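Tudirside Bedrooms, release 2
Data card and list of regrets
Maintainer: Trevor Chisholm
Last revised December 6, 2019

What you get

1,000 simulated episodes of the Jinar mobile base going through a door and up to a bed, rendered in Wuisan. Of these, 151 are faulty. They were meant to be deleted and are now the main attraction, so they live in their own folder, called faulty.

The fault

Jinar plans its route with the door modelled as a flat slab. The lever handles exist in the renderer and in the collision checker, but the planner was never told about them.

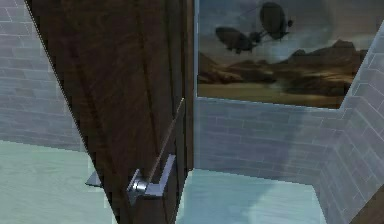
The base therefore picks a line that clears the slab nicely and clips the lever on its way past. In release 1 the contact solver took this badly and fired the base through the nearest wall at a speed we have chosen to leave out of the tables. The episode was then logged as a success, the success test being "robot no longer in doorway".

We changed the test in February. Do not merge release 1 labels with these.

Bed episodes

The second half of each episode asks the base to stop alongside a bed and look at whatever has been left on it.

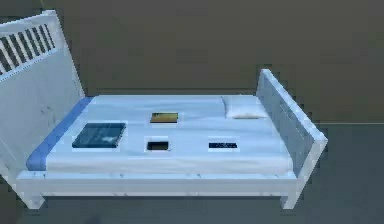

Stopping distance is measured to the mattress, so a base that halts politely short of the mattress may still have its front bumper inside the side rail. Cullmont's checker flags this if you run it with strict on. We ran it with strict off for longer than I would like to see in print.

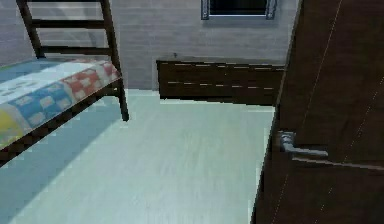 Ladders have a fault of their own. The planner takes its obstacle map at bumper height and throws away anything thin as noise. A bunk ladder with one post reaching down to the floor beside the bed is, at that height, a very small dot, and out it goes. The base then drives at it with complete confidence. Fixed in the planner, left alone in the data.

Known gaps

No episode has two robots in it. The emergency stop fires after 50 steps of contact, far too late to train anything you intend to let near a shin.

Bug reports to Trevor, with the seed please.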